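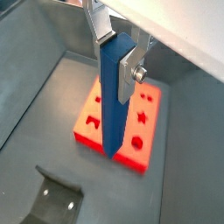 Section 4. Setting Up a Public Hearing

This section covers creating a hearing in Otalar, opening the speaker list, and connecting the timer display in the meeting room. You need a Clerk or Deputy Clerk account. Board members can view a hearing but can't create one.

If your town uses the Eltix calendar, finish Section 3 first. Hearings created before the calendar is linked have to be posted by hand.

4.1 Create the hearing

1. Sign in and select Meetings from the left menu.
2. Select New, then Public Hearing. Don't choose Regular Meeting, even when the hearing is part of one. You can attach it to the regular meeting in step 7.
3. Enter the title as it will appear on the legal notice. The title can be up to 80 characters long. Anything past that is dropped from the printed agenda without a warning.
4. Enter the date, start time and room.
5. Under Subject, choose the type of item: zoning, budget, local law, grant application or other. The subject controls which notice template is used.
6. Attach the draft text or application. PDF is preferred.
7. If the hearing takes place during a regular meeting, select Attach to Meeting and pick it from the list.
8. Select Save as Draft.

A draft is visible only to clerks. Board members see it after you select Share with Board, and residents see it after you select Publish.

Note: The Notice Deadline field is filled in from your town profile. Check it against your own rules before you publish. Otalar doesn't know about changes in state or county notice requirements.

Caution: Once a hearing is published, changing the date or room sends a message to every subscriber. Correct the draft first and publish once.

4.2 Open the speaker list

Residents can sign up to speak online, by phone through your office, or at the door. All of them go into one list.

1. Open the hearing and select the Speakers tab.
2. Set the time sign-up opens. Most offices use 9:00 a.m. on the day the agenda is posted.
3. Set the time online sign-up closes. Leave enough time to print the list.
4. Set the speaking time. The default is 3 minutes.
5. Decide whether an address is required. If you choose Required, the street name is shown to the board and the house number is hidden.
6. Turn on Written Comments if you accept them. Each comment is limited to 2000 characters. Longer letters should be sent as attachments.
7. Select Open List.

To add someone at the door, select Add Speaker and type the name. The new name goes to the bottom of the list. To move a name, drag it or use the arrow keys. Every move is recorded in the hearing log with the account that made it. 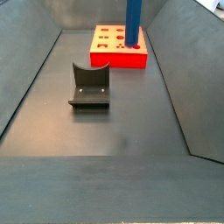 Speakers who sign up for two items appear twice. Don't merge the entries, or the second one will be lost when the first is marked Done.

4.3 Connect the timer display

The timer runs on any computer with a browser. A second screen facing the lectern is recommended.

1. On the display computer, go to the timer page shown under Settings, Rooms.
2. Enter the room code. Codes expire at midnight.
3. On the clerk's computer, open the hearing and select Timer.
4. Select Test. Both screens should start counting within a few seconds.
5. Select Reset before the hearing begins.

If the display shows dashes, the room code belongs to another room. If it counts but makes no sound, click once anywhere on the timer page. Some browsers block sound until you do.

Towns with the older Camo timer box can keep using it, but it has to be started by hand and doesn't write to the hearing log.

Note: The timer pauses when you select Board Question. It does not pause when a board member starts talking.

4.4 Sample settings

The settings below are from the Medeiros town clerk's office, where Emerson Honorato set up the fall budget hearing. They are a reasonable starting point for a small town.

Title: Public Hearing on the Preliminary Budget
Subject: Budget
Sign-up closes: 4:00 p.m. on the day of the hearing
Speaking time: default
Address: Required
Written comments: On
Late sign-up at door: Allowed
Speaker limit: 26

When the speaker limit is reached, online sign-up closes and later names go to a waiting list. The clerk can release the waiting list during the hearing with Release All.

4.5 Close the hearing

1. When the board votes to close, select Close Hearing and enter the names of the members who made and seconded the motion.
2. If the board votes to hold it open, select Continue and enter the new date. The speaker list is saved and written comments stay open.
3. Select Export Log and save the file with your minutes.

Caution: Close Hearing can't be undone from a Deputy Clerk account. For help reopening a hearing, contact Aleksi Heiskanen at the Otalar support desk. The desk is closed on Saturday.

Continue to Section 5, Minutes and Votes.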